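¿Adónde va la ropa que ya no te vale?

¡Hola! Soy Ourania y tengo una manía: mirar las etiquetas de la ropa. Las miro en las tiendas, en el autobús (con disimulo) y en casa de mis amigos, cuando dejan el abrigo en una silla. Mi hermano Leonidas dice que es de mala educación. Puede que tenga razón, pero gracias a esa manía he aprendido un montón de cosas sobre lo que pasa con un jersey desde que nace hasta que deja de ser jersey. Y de eso os quiero hablar hoy.

Empiezo con una pregunta. Piensa en la última prenda que se te quedó pequeña. ¿Sabes dónde está ahora? A lo mejor la lleva tu prima. A lo mejor está en el fondo de un cajón, esperando a que encojas (te adelanto que no va a pasar). O a lo mejor alguien la tiró a la basura, y entonces su historia es bastante más triste.

Antes de nada: ¿de qué está hecha la ropa?

Coge una camiseta y busca la etiqueta pequeñita que lleva por dentro, esa que a veces pica. Ahí pone de qué fibras está hecha. Una fibra es un hilito muy, muy fino. Si juntas muchas fibras y las retuerces, tienes un hilo. Si cruzas muchos hilos, tienes una tela, y si en lugar de cruzarlos los vas enganchando en bucles con agujas, tienes un tejido de punto, como el de los jerséis y los calcetines.

Hay fibras que vienen de plantas. La más famosa es el algodón, que crece en unas bolitas blancas y esponjosas. El lino también es una planta, y su fibra se saca del tallo. Otras vienen de animales: la lana de las ovejas o la seda de unos gusanos que hacen capullos. Y luego están las sintéticas, como el poliéster, el nailon o el acrílico, que se fabrican casi siempre a partir del petróleo. Sí, el mismo petróleo del que sale la gasolina. El poliéster es primo hermano de las botellas de plástico: ¡los dos están hechos del mismo tipo de material!

Muchísima ropa mezcla varias fibras. Mi sudadera favorita, por ejemplo, es mitad algodón y mitad poliéster. Abriga, se seca rápido y no se arruga casi nada. Estupenda para mí, pero un buen lío para quien quiera reciclarla. Guardad este dato, que luego vuelvo a él.

Un vistazo al armario

En Norkbridge, donde vivo, mi vecino Michalis Deligiannis organiza cada noviembre un intercambio de ropa en el patio del edificio. Cada uno baja lo que ya no usa y se lleva lo que le guste. Para preparar el mío siempre hago lo mismo: saco la ropa, la pongo encima de la cama y hago montones. Uno para lo que me pongo, otro para lo que necesita un arreglo y otro para lo que puede irse con otra persona. Hay un cuarto montón, el de «no sé», que al principio es siempre el más grande. Con ese lo mejor es merendar y volver después.

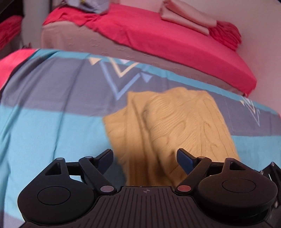 Una prenda de punto amarillo mostaza sobre la cama.

Con las prendas de punto tengo debilidad, lo reconozco. Si se les hace un agujero, se pueden zurcir: con una aguja y un poco de lana vas haciendo una rejilla diminuta que tapa el hueco. Mi primer zurcido parecía una araña aplastada. Da igual, el codo quedó tapado y el jersey me duró 2 inviernos más.

¿Y por qué no tirarla y ya está?

Porque hacer ropa cuesta mucho, aunque en la tienda sea barata. No hablo de dinero, hablo de agua, de energía y de trabajo. El algodón bebe muchísima agua mientras crece. Luego hay que hilarlo, tejerlo, teñirlo, cortarlo, coserlo y llevarlo en barcos y camiones hasta la tienda. Detrás de cada costura hay una persona sentada delante de una máquina de coser, porque las camisetas no salen solas de una impresora.

Si esa camiseta acaba en la basura después de ponértela unas pocas veces, todo ese esfuerzo se va con ella. Además, en un vertedero el poliéster puede tardar muchísimos años en deshacerse. El algodón se descompone antes, pero mientras lo hace, enterrado y sin aire, suelta gases que calientan el planeta.

Y hay otra cosa que se ve muy mal a simple vista: los microplásticos. Cada vez que lavamos ropa sintética se sueltan pelitos minúsculos. El agua de la lavadora se los lleva, y una parte termina en los ríos y en el mar, donde se los pueden comer los peces. Para que se suelten menos, podemos lavar solo cuando haga falta, con agua fría y con la lavadora bien llena. (Lo de lavar cuando haga falta no vale para los calcetines de fútbol. Esos, a la lavadora. Ya.)

Mi excursión al taller de Molen

El año pasado fui a ver un taller que se llama Molen, donde llega la ropa de los contenedores de mi ciudad. Me lo enseñó Savvas Dimitriou, que lleva media vida separando ropa y adivina de qué está hecha una tela solo con tocarla. Lo puse a prueba con mi bufanda y acertó.

Aquel día habían llegado 600 bolsas. ¡Seiscentas! Savvas me contó que en un solo turno abren 300, y que dentro sale de todo: abrigos, disfraces, zapatos sin pareja y, una vez, un bocadillo. Por favor, no metáis bocadillos.

Lo primero que hacen es mirar si la prenda está en buen estado. Las que están bien se venden de segunda mano o se regalan a quien las necesita. Es el mejor final posible, porque la ropa sigue siendo ropa y no hay que gastar casi nada en transformarla.

Las que están rotas o muy gastadas siguen otro camino. Las de algodón se cortan en trapos para limpiar, que los talleres de coches usan sin parar. Otras pasan por una máquina con dientes que las desgarra hasta convertirlas en una especie de pelusa gigante. Esa pelusa sirve para rellenar colchones o para poner dentro de las paredes y que no se escape el calor. Es posible que duermas encima de unos vaqueros viejos.

¿Y no se puede hacer ropa nueva con la vieja? Se puede, pero tiene su truco. Al desgarrar la tela, las fibras se rompen y quedan más cortas, y con fibras cortas sale un hilo más flojo. Por eso se suelen mezclar con fibras nuevas. Y aquí vuelve mi sudadera: como tiene algodón y poliéster enredados, separarlos es tan difícil como separar la sal y el azúcar cuando ya los has revuelto. Hay científicos trabajando en ello con líquidos especiales que disuelven una fibra y dejan la otra. De momento se hace con poca ropa, comparada con toda la que tiramos.

Cosas que puedes hacer tú

No hace falta que aprendas a coser hoy mismo, aunque coser un botón es más fácil de lo que parece y te hace sentir importantísimo. Puedes empezar por lo sencillo. Antes de pedir algo nuevo, mira lo que tienes (yo encontré una camiseta con la etiqueta puesta, qué vergüenza). Pásale a alguien más pequeño lo que ya no te vale. Si a una prenda le sale una mancha que no se va, ponle un parche encima con la forma que quieras. Mi sobrino Nektarios le puso un cohete a su pantalón y ahora lo quiere más que cuando estaba limpio.

Cuando lleves ropa al contenedor, que esté limpia, seca y dentro de una bolsa cerrada. Una sola prenda mojada puede llenar de moho a todas sus compañeras de bolsa. Los zapatos, atados de dos en dos, que luego el pobre Savvas se vuelve loco buscando al que falta.

Un experimento para casa

Busca 2 trozos de tela vieja, uno de algodón y otro de poliéster, y pide permiso antes de cortar nada, que os conozco. Echa una gota de agua en cada uno y mira qué pasa. En el algodón lo normal es que la gota se extienda enseguida, porque a esa fibra le encanta el agua. En el poliéster a menudo se queda un rato encima, como una canica. Depende de cómo esté tejida la tela, así que prueba con varias y apunta lo que veas en una libreta.

Pequeño diccionario

Fibra: hilito finísimo con el que se hacen los hilos.
Sintético: fabricado por las personas, muchas veces a partir del petróleo.
Microplástico: trocito de plástico tan pequeño que cuesta verlo o no se ve.
Zurcir: arreglar un agujero cruzando hilos con una aguja.
Vertedero: lugar donde se amontona o se entierra la basura.

El próximo día os cuento cómo se tiñen los vaqueros de azul. Mientras tanto, id a mirar etiquetas, y si encontráis una fibra con un nombre rarísimo, escribidme y la investigamos juntos.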